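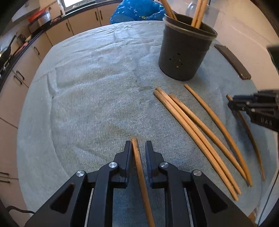 A reader wrote in February to ask whether wooden chopsticks should be stored with the tips up or down, and whether the cup must have holes in it. Our advice is to store them tips up, in a cup that drains.

Collections > Kitchen and Table > Chopsticks and Holders

Search the gallery Enter keyword or item number Go

Chopsticks and Holders

The Moltinell Center for Household Objects keeps a study collection of 1,125 items in everyday use, of which 227 belong to the table. This gallery page concerns wooden chopsticks and the cups and cloths used with them. Objects may be handled in the study room by appointment.

Wooden chopsticks and black cup, on a terry towel
Light tan wood, with slightly worn, darker patches on the chopstick laid apart from the group. The cup has a cluster of small perforated holes in its front face and stands in a clear plastic sleeve. Towel in pale grey-blue, with a few darker stains near the center.

Notes on the objects

The chopsticks are plain and tapered. They entered the collection as part of the Dolan gift, a group of 200 kitchen items received from a single household. Wear of this kind is recorded on the item card and left as found. The Center does not sand or oil wooden tableware.

The cup was transferred from the Utis teaching kitchen. Its sleeve is cataloged with it under the same number. Visitors who take the cup out of the sleeve are asked to return the two together.

Terry towels are used in the study room as a table covering. They keep round or tapered pieces from rolling and are replaced when the pile becomes flat. Stained towels remain in use for wooden and plastic objects but are not placed under textiles.

Care at home

Wash wooden chopsticks by hand soon after use and lay them on a towel, spaced apart, until they are fully dry. Do not leave them to soak. Chopsticks that have split or splintered should be discarded.

Visits and reproduction

Study room groups are limited to 7 persons. Requests for copies of gallery pictures are handled by the Boltico Reading Room and should give the title of the page and the intended use. Corrections to the catalog text are welcome at the same desk.

Page last reviewed 13th January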